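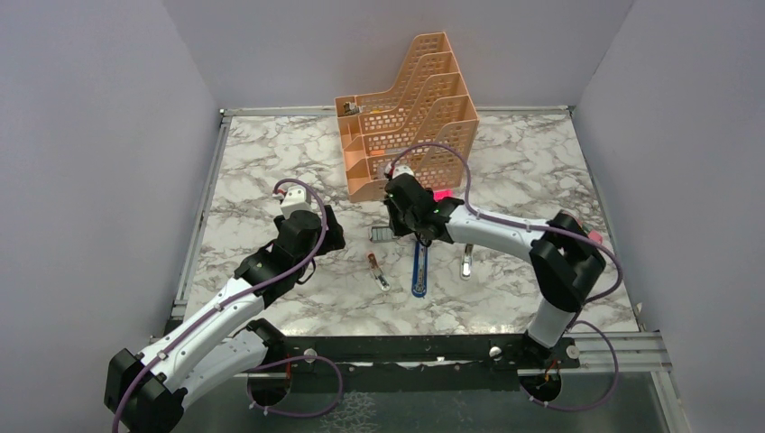
Acta de la reunión de marzo del grupo de ensayos de materiales

Empezamos a las 9:33, tarde como casi siempre, porque la sala grande estaba ocupada y hubo que bajar con las sillas. Me ha tocado a mí otra vez levantar acta, así que ya sabéis: si algo no os cuadra, me lo decís antes de la próxima y lo corrijo (la vez pasada me llegaron tres correcciones por el pasillo y se me olvidaron dos, mejor por correo).

Asistimos los del laboratorio mecánico, los de metalografía y dos personas de compras, que se quedaron hasta el punto 3. Calidad excusa su asistencia.

1. Acta anterior

Se aprueba con un cambio: donde puse «tracción» en el punto del calendario era «dureza». Culpa mía.

2. El durómetro Vickers

Este punto se nos comió media reunión. Resumo para quien no estuvo: desde que volvió de la revisión, las medidas sobre el bloque patrón salen un poco altas, y con carga baja más que con carga alta. Metalografía trajo 171 huellas medidas en el mismo bloque por tres operadores distintos, ¡un trabajazo!, y ahí se ve bastante bien que la dispersión entre operadores es pequeña y que el desvío va siempre hacia el mismo lado. Vamos, que no es la mano de nadie.

Hubo dos opiniones. Unos creen que es el objetivo, que quedó mal calibrado al montarlo y nos hace leer las diagonales más cortas de lo que son. Otros (yo entre ellos, lo confieso) pensamos primero en vibraciones, por la bomba nueva del cuarto de al lado, pero se nos recordó con toda la razón que las vibraciones suelen agrandar la huella y darían durezas bajas, justo al revés. Retiro lo dicho y que conste.

Quedamos en comprobar la escala del objetivo con el micrómetro patrón antes de llamar a Kyriakidis, que nos hace el mantenimiento y nos cobra el desplazamiento aunque sea para apretar un tornillo. Mientras tanto, los informes de carga baja se paran. Los de HV10 siguen saliendo, con el bloque patrón medido al empezar y al terminar la jornada y apuntado en el cuaderno, no en un papelito.

3. Compras

Llegaron dos ofertas para la cortadora de precisión, una de Orkside y otra de Nidham. La de Orkside es más barata, pero el disco es de un diámetro que no usamos en ninguna otra máquina y acabaríamos con dos juegos de repuestos. La de Nidham trae la mordaza larga, que nos viene de perlas para las probetas soldadas. Compras pide que le pasemos por escrito qué nos hace falta de verdad y qué nos gustaría nada más, y me parece justo. Lo redacto yo y lo circulo.

También se habló de consumibles. Se piden discos de lija de grano 1000, que es lo que más gastamos con diferencia, y suspensión de diamante de la de siempre. Alguien propuso probar la de otra marca y hubo un silencio bastante elocuente. Seguimos con la de siempre.

Y material de oficina, que se cuela en todas las reuniones: faltan grapas, etiquetas y rotuladores permanentes. Compras lo mete en el pedido general.

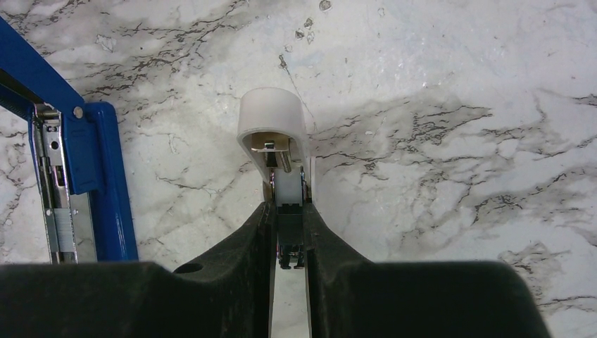
Grapadoras blanca y azul, abiertas.

4. Preparación de probetas

Pregunta de uno de los becarios, muy buena por cierto: ¿cuánta distancia hay que dejar entre huellas? Tenemos el cartel de la pared, pero está medio tapado por el armario y además es de la versión antigua del procedimiento. Se acuerda imprimirlo de nuevo y ponerlo a la altura de los ojos. De paso repasamos lo del espesor mínimo, que en chapa fina se nos ha ido alguna vez: si se marca la huella por la cara de atrás, ese ensayo no vale, se repite con menos carga y se anota.

Con las resinas seguimos igual. La de curado en frío nos encoge y deja una rendija en el borde, y luego al medir la capa cementada el primer punto baila. Metalografía propone pasar todo lo de tratamientos superficiales a embutición en caliente. Se pierde tiempo de prensa, pero se gana en borde. Lo probamos con el próximo lote y lo hablamos con resultados delante.

5. Proyecto Keta

Vamos bien. De los 60 perfiles de dureza comprometidos quedan 33 por hacer, casi todos de las piezas grandes, que hay que cortar antes (y volvemos a la cortadora, qué le vamos a hacer). El cliente ha pedido las gráficas con la profundidad en milímetros y nosotros las veníamos sacando en micras. Se cambia la plantilla y las ya entregadas se reenvían. Me ofrecí a hacerlo y ya me estoy arrepintiendo un poco.

6. Ruegos y preguntas

- Que se devuelvan las pinzas al cajón del microscopio.
- Que el desecador no se quede abierto. Tercera reunión seguida que lo apunto.
- Se pregunta por el curso de incertidumbre de medida. Sin noticias todavía, lo reclamo.

Tareas pendientes

Laboratorio mecánico: comprobar el objetivo con el micrómetro patrón y, según salga, avisar al mantenimiento.
Metalografía: prueba de embutición en caliente y cartel nuevo.
Compras: pedido de consumibles y de oficina.
Yo: lista de requisitos de la cortadora, plantilla de Keta y el correo del curso.

Se levanta la sesión a las 11:10. La próxima, en abril, con la sala reservada con tiempo.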